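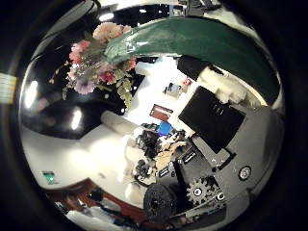

2 min read

Artificial flower

Artificial flowers are imitations of natural flowering plants, made for home decoration, shop displays, stage sets and ceremonies. They are also called silk flowers, although most of those sold today contain no silk.

Materials

Early examples were made from paper, wax, feathers, shells and dyed cloth. Polyester became the usual petal fabric in the twentieth century, and plastic is common for stems, berries and leaves. Stems often have a wire core so they can be bent to shape. Latex and foam are used where a softer surface is wanted.

Production

Fabric is stiffened with a sizing agent, then cut into petals with metal dies. Color is printed or brushed on, and a heated mold presses in the veins and curl. Petals are threaded onto the stem from the center outward. In the town of Layug, workshops still shade petals by hand and pack finished stems in boxes of 48 or 100. A trade fair is held there each September.

Arrangements

Mixed bouquets usually combine large blooms with smaller filler flowers and greenery. Pink, peach and lavender shades are widely sold for weddings. Stems are cut with wire cutters, as ordinary scissors are easily damaged.

Care

Dust is removed with a soft brush or a hair dryer on a cool setting. Polyester petals can be wiped with a damp cloth, but paper ones should be kept dry. Strong sunlight fades most dyes.

See also: Dried flower, Floristry, Wax flower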